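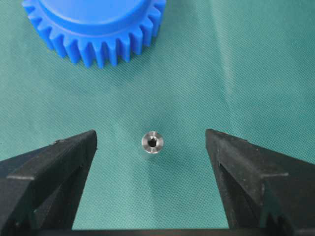 Which parts do we put out on the bench cloth before a build? Only the ones going into the next step, and the rest stay in their trays until called for.

October 19, 2022

Clatlow gear set, laying out. The big blue plastic gear with the raised hub went down first, mostly so I could feel I had started. Next to it the small machined metal part, the roundish one, which is a fraction of the size and has taken up nine tenths of the morning. Pierina says it is a spacer. Hamish says it is a bushing. The Clemia drawing calls it "item 22" and leaves us to our own devices.

Green cloth back on the bench. Hamish wanted the white one, but small metal things vanish on white and I am too old to go looking for them on the floor. The weave also keeps them from rolling, a bit. If it creases, smooth it before setting anything down – a part on a fold leans, and then somebody measures it leaning. (Me, in September. 200 readings, all of them beautifully consistent and all of them useless.)

Skustow sent the shafts in the wrong box again. Box says 492, packing slip says something else, shafts say nothing. Pierina has written to them. Her letter was more polite than mine, so we sent hers.

To do:
Calipers on the gear bore, three places, write it down this time.
Ask Helmy for the old assembly sheet, the one with the coffee ring and the correct torque.
Settle spacer/bushing. Until then the tray label reads "small metal, do not lose."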